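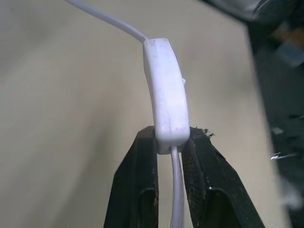
Grip quality on corded items is scored under section 2 of the Clatorar handling practice, revised 2024-12-12. The section covers any object with a cable attached at one or both ends, from phone chargers to lamp leads. Inline switches are the hardest items in the class. The grip on this one is at the lower end of the housing, with a fingertip on either side and the lower cable running down through the gap between the fingers. The practice permits this hold provided the cable is not pinched and the rocker button stays clear of both pads. Here the button is on the right flank, well up the housing, and the fingers do not reach it.

The page accompanies the written practice used at the Sterdale and Preda cells. It is kept by Gintarė Vanags and Dorin Voicu. Comments on wording go to Dorin, and comments on scoring go to Gintarė.

Terms used in the notes

Housing: the rigid body of the switch, excluding the cable and any strain relief.

Free cable: cable that is not held or touched by a finger. Where it leaves the housing at both ends, each length is scored separately.

Seam: the joint between the two halves of a moulded casing. Gripping across a seam is allowed up to the force limit on the item card. If the casing flexes, stop, release and record it as a fault.

Notes on holding

Approach with the fingers open wide enough to clear the housing at its broadest point. Close at the low speed setting until contact, then hold for two seconds before lifting.

Do not lift by the cable alone. A cable lift that keeps hold of the item is still scored as a failed grip – the operator enters it as such and resets.

Cable passing between the fingers must be able to move. Radu Costache asked in August whether light contact with the inner faces counts as a pinch. It does not, unless the cable is bent or flattened by it.

Items are handled unplugged at both ends of the lead. No exceptions are given for low-voltage items.

Notes on pads

Inspect the pads before each run and again after any change of item class. Dust on the gripping face is wiped off with a dry cloth. Fibres or debris caught at a fingertip are removed by hand with the arm stopped and the enable switch released. Solvents are not to be used on rubber.

Scuffs on the outer faces of the fingers are cosmetic and are not logged. Wear on the gripping face is logged by colour code on the Flavix sheet.

Record keeping

The current set holds 1,541 scored grips, of which 852 are in the corded class. Tamara Sârbu and Hưng Lưu score independently, and differences are settled against the wording in force on the day of the run. Earlier scores are not altered when the wording changes.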